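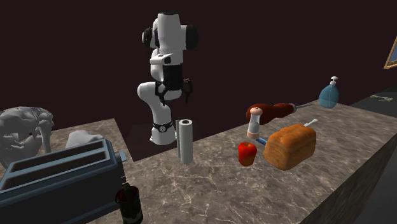

From: Catríona Dunne
To: kitchen-operations list
Subject: Re: Counter arm at Ruddock, effect on prep and closing shifts

Dear colleagues,

I am writing in reply to Asmaa Radwan's message, which is quoted in full at the end for those who joined the list after January. She raised four points on behalf of the staff at the Ruddock kitchens, and I will take them in the order she gave them.

1. Scope of the work. The arm will be assigned to counter resetting only. This means picking up items left on the counter after a demonstration class, returning them to their marked places, and setting out the items for the next class. It will not cut, cook, or serve. Knives are excluded from its task list at both Ruddock and Flotness until the safety review has been completed, and staff will continue to put them away by hand before the arm is switched on. The same applies to glass bottles.

2. State of testing. Stitinia has now run 2,179 resets in simulation, using mixed counters of produce, bread, paper goods, and small appliances. Of these, 1,045 were run after the change to the grip settings that Colm Moriarty described to the list in the winter. The simulated runs are useful for planning, but they do not tell us how the arm will behave beside people who are working, and I would ask supervisors not to present them to staff as though they did. A trial in the Ruddock teaching kitchen, outside class hours, will come first.

3. Hours and positions. There are 24 people on the closing rota across the two sites. No position on that rota will be removed during the trial, and contracted hours will stay as they are. What will change is how part of the closing shift is used. Two people per evening will be trained as arm attendants. The attendant starts the run, stays in the room, stops the arm when necessary, and records any item that was dropped, missed, or put back in the wrong place. Management accepts that this is a different kind of work from clearing a counter, and that some staff will not want it. Attendance training is voluntary for the length of the trial.

I can't at this time give a commitment on hours beyond the trial. Annick Tanguy has asked that any proposal to reduce them be sent to this list in writing before it goes to the site managers, and I have agreed to that.

4. Pay. The attendant role will carry the supervisor supplement for each shift on which it is performed. The payroll code is not yet in place -- please mark these shifts on the paper sheet until it is.

On the question of recordings, which was raised separately by Flotness: the arm's camera is aimed at the counter, and its recordings will be kept for fault finding only. They will not be used to measure how long a member of staff takes over a task. This wording will be added to the site notice.

Corrections to the draft attendant guide should come to me directly. Section 3 still refers to the old stop button and will be replaced.

Regards,

Catríona Dunne
Kitchen Operations, Jolteretti

Asmaa Radwan wrote:

> Dear all,
>
> The closing staff at Ruddock met before the evening shift and asked me to put the following to the list.
>
> First, we would like a written statement of what the arm is going to do and what it is not going to do. We have heard three versions.
>
> Second, we would like to know how far it has been tested, and whether any of that testing was done with people in the room.
>
> Third, several of us rely on the closing hours. Resetting the counters is a large part of them. If the arm takes over the resetting, what becomes of that time?
>
> Fourth, if we are expected to watch over a machine and answer for what it drops, we believe that should be paid as a responsibility.
>
> I should add that the feeling at the meeting was not hostile. Märta Sundqvist pointed out that reaching across the deep counters at the end of a long shift is hard on the shoulders, and most people agreed with her. We would like to be told things before they are settled.
>
> Asmaa Radwan
> Closing Supervisor, Ruddock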